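Swapping Memory and Keeping Your Small Parts in Order: Your Questions Answered

Last updated Wed 8 October

Welcome, and thank you for stopping by the Salwood repair bench help page. We get a good many letters about old desktop computers and the holders people hang on the wall to keep their bits and pieces off the work table, so we've gathered the ones that come up most and answered them as fully as we can. Get yourself a cup of something and read along (but please set it down well away from the computer!).

Do I really need a wall board for my parts?

You don't need one, but I do think you'll be glad of it. Thin, flat pieces are the ones that wander off under a keyboard or get swept up with the packing paper, and a slot that holds them upright puts an end to that. A plain gray board with a few raised holders on it is plenty to start with, and if you have a metal rail or a slatted wall to hang it in front of, so much the better.

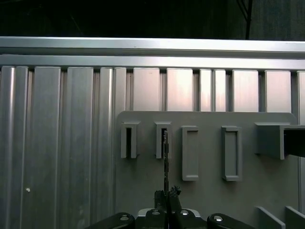
How should I choose which holder is for what?

Go by shape first. Narrow slots suit long, thin things that would tip over anywhere else, and a deeper box is kinder to anything chunky. We keep the Fetmont board at our own bench sorted that way, and it took us most of January to settle on where everything ought to live, so don't fret if you change your mind a few times. Put the pieces you reach for most at a height where your arm is comfortable.

My slots are very snug. Is that a problem?

A little snug is good, and it keeps a piece standing straight. If you find yourself pushing hard, though, stop and look at the angle before you try again. Bring the piece up in line with the opening, let the tip find its way in, and then slide it gently.
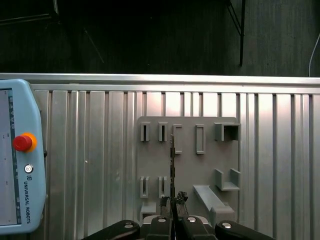 Label the board once you're happy with it, too. Small paper labels are fine, and you can peel them off when the layout changes, as it surely will.

How do I know which memory will fit my desktop?

Check the manual for your computer or look up the model of the motherboard. Memory comes in several generations, and each has its notch in a different place, so a module from the wrong one simply won't sit down in the slot. Please don't try to persuade it! Color tells you very little, by the way, and a blue module and a green one may be perfectly good partners if the type and speed agree.

What should I do before I touch anything inside the case?

Shut the computer down, unplug it from the wall, and hold the power button for a few seconds. Wear a wrist strap if you have one. Then open the latches at the slot and hold the module by its edges, keeping your fingers off the gold contacts. Move any dangling cables aside so that you have a clear path down to the board.

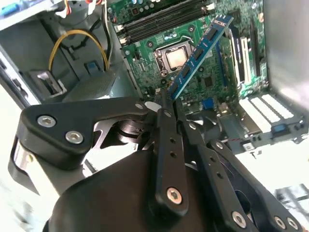 A blue memory module held over the open case, with the green motherboard behind it.

How hard do I have to press?

Harder than most people expect, I'm afraid, which is why it helps to have the notch lined up first. Press evenly on both ends until the latches close.

Can I order a Bradumard board from you?

Yes, and we take them back for 90 days if the holders don't suit your parts. Write to us through the contact form and tell us what you'd like to store.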